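Ticket: Upload page keeps refusing pictures
Opened by: Lindsay Halliday
Product: Farquharson newsletter editor
Status: Waiting on customer

Lindsay, Tuesday, October 18, 2022
Hello again, and thank you for being so patient with me back in May! Our Avside newsletter goes to 350 households, and whenever I add a third picture the editor spins for a bit and says "Error 13." Two are fine. I've tried my laptop and my sister's, cleared the history, and even retyped the whole bake sale page (never again).

Clive Kettle, Support
Hi Lindsay, lovely to hear from you, and I'm so sorry about the bake sale page. Your account was still on the old storage plan, so I've moved it over this morning. Could you sign out, sign back in, and add three pictures to a reply here? If the error returns, please copy me the whole message, even the dull bits.

Lindsay
Signed out, made tea, signed in. Trying now, fingers crossed.
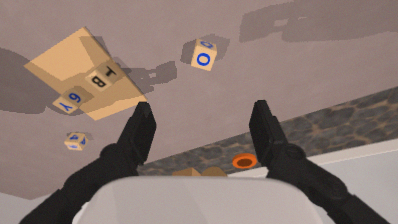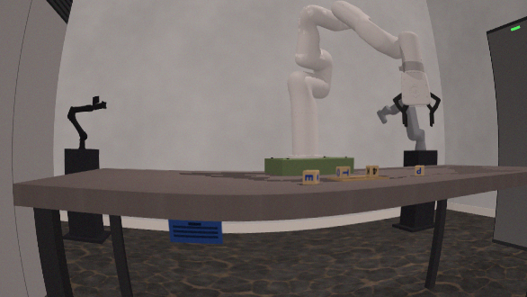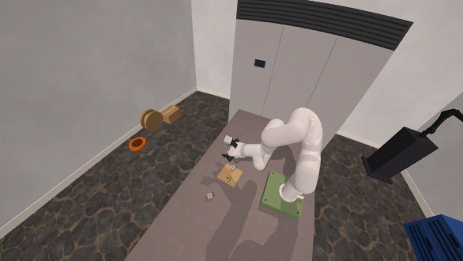
Attachments (3): lettered cubes; robot arm on green base; robot arm over table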